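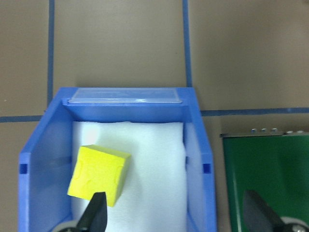 Unit 5: Comparing Grippers on Soft Objects
Handout to go with the lab session. Bring it with you, the back page is for scribbling.

Last time we spent the whole two hours on arm calibration and I promised you something more fun, so this week we pick things up. Foam, mostly. I love foam as a first test object because it forgives you (you can squeeze it far too hard and it will still be there next week), and because it shows you very quickly whether your fingers are closing where you think they are.

You'll be working in pairs on two grippers, the Tovetti two-finger and the Cuvus. Ewan Lindsay has the sign-up sheet for the benches. If you missed calibration, talk to me or to Bożena Chmielewska before you touch an arm, please!

What we're comparing

When people say one gripper is "better" than another they usually mean four or five different things at once, so let's pull them apart a bit.

Finger shape first. A tapered finger with a narrow tip gets into tight places, next to a wall or down beside an object in a bin, and a wide flat pad doesn't. The price is contact area. On a foam cube a narrow tip digs in and makes a dent, and if the dent is off center the cube turns as you lift. Watch for that turn. It's small at first and then all at once it isn't.

Then opening width. Both fingers have to go down somewhere. In the middle of a table that's easy, but with a bin it means either both fingers fit inside the walls around the object or you've got a collision coming. Before each attempt, ask where the second finger is going to land. I still catch myself staring at the finger near the object and forgetting the other one completely.

Then the wrist camera. It moves with the hand, so the fingers always show up in the same part of the view, and you get a lovely close look at the last few inches. You also get a finger in front of your object exactly when you'd like to see the contact. There's no cure for this on our setup. Þröstur Overgaard's group tried adding a side camera and liked it a lot, and we'll look at their numbers in Unit 6.

Last, the controller. We're using Kozłowski's position controller for everything, with the force limit on. Leave the limit where it is for the first round.

The bin problem

The standard task is one foam cube in a plastic bin with a foam pad on the floor. The pad matters more than you'd guess. It gives when the fingertips come down a little too low, which saves the tips, but it also hides your height errors. You can be too low and still get a good lift, and then you move to a bare table and drive a finger straight into it. So write down the commanded height every time, including when the grasp went fine.

A cube sitting at an angle is the interesting case. If you close on two opposite faces, great. If you close across the corners, it will usually spin until the faces line up with the fingers, and sometimes it just pops out sideways. Rotate the wrist first, then go down. Going down and rotating inside the bin is asking for a scrape along the wall.

Keep an eye on neighbors, too. Anything standing next to the bin counts as an obstacle for the outside of the hand, even if you have no plans to touch it.

What to do

Start from the home pose and run 10 attempts with each gripper. Same cube, new angle each time. For each attempt note the wrist angle, the commanded height, whether the cube left the pad, and whether it was still held at the end of the move. Those last two are separate columns – a lift that drops halfway is a different kind of failure from a miss, and I want to be able to tell them apart.

If you have time, repeat with the approach speed halved. Przemysław Wasilewska did this in July on the Fultdale bench, 300 attempts in all, and we'll put your results beside those.

Write-up

One page plus your table. Tell me which gripper you'd pick for this bin and which one you'd pick for a flat table, and don't worry if it's the same answer. I'd much rather read about one weird failure in detail than get a paragraph of averages.

Send it to Zbigniew Jabłońska, who is grading this unit, and drop the raw log in the shared folder. Questions go to me, room 113, any time after lunch.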